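Tags: Food service research, Tableware, Institutional catering
Posted in April by the Soltbridge Catering Studies Group
Last updated: April, 16:40

3.2 Tray settings and plate color

Meals at both sites were served on individual trays. The Cilenow site used the tray service already in place in its dining hall, and the Norner site changed from table service to trays 14 days before data collection began, so that diners and kitchen staff had time to adjust. In total, 165 diners gave consent. Of these, 121 completed every meal in the schedule and were kept in the main analysis. Diners who missed one or more meals are treated separately in Section 4.4.

Each diner received the same menu over seven consecutive lunches. Plate color was the only part of the setting that was varied on purpose. Portions were weighed in the kitchen before service, and leftovers were weighed again after the trays were returned. Bread and fruit were excluded from the weights, as diners at Cilenow often carried these items out of the hall. Soup was served only at Norner and is left out of all comparisons between sites.

Plates were grouped by hue and by contrast with the tray. Contrast was scored on the Talebi scale, which compares the lightness of two surfaces under the same lamp and does not take gloss into account. A plate could therefore score low on contrast and still stand out strongly in hue. Bright green on beige is a setting of this type (Figure 2). We kept hue and contrast as separate terms in the model for this reason.

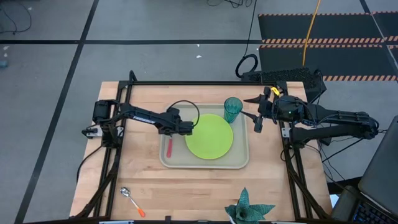
Figure 2. Lime-green plate on a beige tray, with a red-handled utensil to the left and a translucent teal glass at the upper right corner.

Glass and utensil color were recorded but not controlled. Earlier work on tableware has mostly tested the plate alone, on a plain cloth, and it is not clear how far those results carry over to a full tray with several colored items on it. Our records allow only a limited check. When glass color was added to the model, the estimate for plate hue changed very little, and the term for glass color was not significant at either site. Utensil color was too unevenly spread across meals to be tested.

Two further limits of the tray setting should be noted. First, the raised rim of a tray restricts where the plate can be placed, and left-handed diners at Norner were seen to turn the whole tray before eating. Tray rotation was not logged. Second, lighting differed between the sites. The Cilenow hall has windows along one wall, while the Norner room is lit by ceiling lamps only. Site was entered as a fixed effect, which absorbs the average difference in lighting but not changes over the course of a meal.

Leftover weights were converted to a share of the portion served before analysis. Trays returned without a readable label were dropped.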